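Demonstration gathering (robotics)

Demonstration gathering, also called teach collection or, among those who do it all day, "the driving", is the practice of having people perform tasks through a robot so that a learning system can later copy them. The system is given recordings in place of rules. Each recording, known as an episode, pairs what the robot's cameras saw with the movements the person made at the same moment.

The method is popular for household and light storage work, where the objects are cheap and the rules are surprisingly hard to write down. A programmer asked to define "put it in the bin" will usually produce several pages and a headache. A person asked to do it will simply do it, 20 times before lunch, and complain only about the chair.

Method

An operator moves the arm either by hand or from a matching set of controls. A session is split into episodes, each with a start, a finish and a short written instruction such as "place the sponge in the bin". Between episodes the objects are moved, because a system that has only ever met a sponge in one spot tends to form the view that sponges live there. This rearranging is called the reset. It takes longer than the task, and it is left out of most published accounts.

Failed attempts are handled differently from one group to the next. Some delete them. Others keep any attempt in which the operator recovers from a mistake, on the grounds that the robot will need to know how.

Wrist view

Most set-ups use at least one fixed camera and one small camera mounted near the gripper. The fixed camera shows the whole work area and looks well in presentations. The wrist camera travels with the hand, so its idea of up and down changes with every turn, and a good share of its footage consists of walls. It is nevertheless the view that many trainers would keep if they could keep only one, as it shows the last few centimetres before contact.
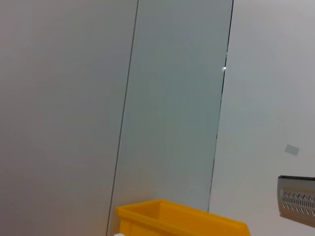 Calado Teach Collection Team

Wrist footage often holds only part of the thing the episode is about. A bright yellow storage bin may show its rim and the upper part of its side while the rest of the picture goes to pale wall and green-tinted glass, and the learning system must decide for itself which of these matters. Strong colour helps it to decide. It can also help too much: early Calado models learned to approach yellow with great confidence and had to be shown bins in duller shades before they could be trusted near a raincoat.

Glass is a known nuisance. It carries streaks and reflections that shift as the wrist moves, and small glints come and go between one moment and the next. Perforated metal causes a milder form of the same trouble, as a row of small holes can shimmer when the camera passes it at speed. The usual answer is to leave such surfaces where they are and record more episodes, which is the usual answer to most things in the field.

Notable collections

The Hillia set contains 663 episodes of tidying, of which 599 were kept after checking. The remaining 64 included several in which the operator had evidently forgotten that recording was on and was trying to scratch the table with the gripper.

The Virkbridge set is smaller, at 466 episodes, but was gathered by a larger group of operators. Its users report that the variety shows: the resulting models pause before grasping, a habit traced to one left-handed operator's afternoon sessions.

Dramodska is a labelling tool and is often mistaken for a collection. It marks the start and finish of each episode and lets a checker rewrite the instruction where the operator did something else entirely.

Criticism

Critics note that the method is slow and copies bad habits as faithfully as good ones. Supporters accept both points and tend to ask for more operators. There is also a long-running dispute over whether an episode should end when the object is released or when the arm has returned to rest – a question on which Hillia and Virkbridge chose opposite answers, so that the two sets cannot be joined without a good deal of trimming.

See also: Episode (robotics); Reset; Wrist camera; Dramodska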